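Terkbridge to Open Second Dining Room and Raw Counter in Bitholm

3 min read
12 shares | 0 comments

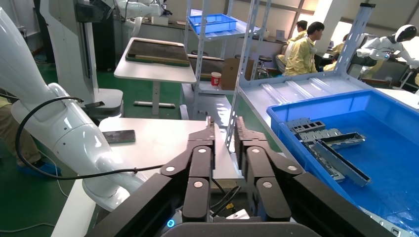
A two-finger gripper and a white robot arm over a green floor.

BITHOLM, 3 Jan 2025 – Terkbridge, operator of the Šimkus restaurant on the Bitholm waterfront, will open a second dining room and raw counter in the adjoining former chandlery in July. The new venue, named Gikow, will share a kitchen with Šimkus and operate under a separate menu and reservation system.

Gikow will serve dinner only. The opening menu consists of smoked and cured fish, cold vegetable plates, rye dumplings and a short list of grilled dishes finished over beech charcoal. Desserts will be prepared in the existing Šimkus pastry section and plated at the counter.

Melati Ismail, currently sous chef at Šimkus, has been appointed head chef. Marwa Shehata will oversee the wine program, with a cellar of 600 bottles at opening, weighted toward white wines from coastal regions. A further 400 bottles will be held in off-site storage and rotated into service by season. Wines by the glass will be listed on a single page and changed monthly.

"The two rooms have different ticket times, so the kitchen line has been divided accordingly," said Ismail. "Cold dishes leave from the counter. Anything from the grill leaves from the main pass."

The counter seats 20 and will be held for guests without reservations. Tables in the main room may be reserved up to one month ahead. A private room at the rear can be booked for lunch or dinner through the events office.

Interior work is being directed by Daryna Sydorenko. The plan retains the original brick walls and loading door and adds a limestone counter, oak banquettes and acoustic ceiling panels. The street entrance will be widened and fitted with a level threshold. Šimkus will keep its normal hours during construction, except for a two-day closure while the shared extraction duct is connected.

Hiring for service and kitchen positions begins in spring under general manager Hakim Subramaniam. Applicants should state whether they are available for evening shifts.

"Bitholm diners have asked us for a later kitchen for several years," said Gillespie Gourlay, managing director of Terkbridge. "Gikow will take last orders at 11 p.m."

Reservations will open four weeks before the first service. Sample menus are available to press on request.

Contact: Terkbridge Press Office, Bitholm | © Terkbridge. All rights reserved. | Back to top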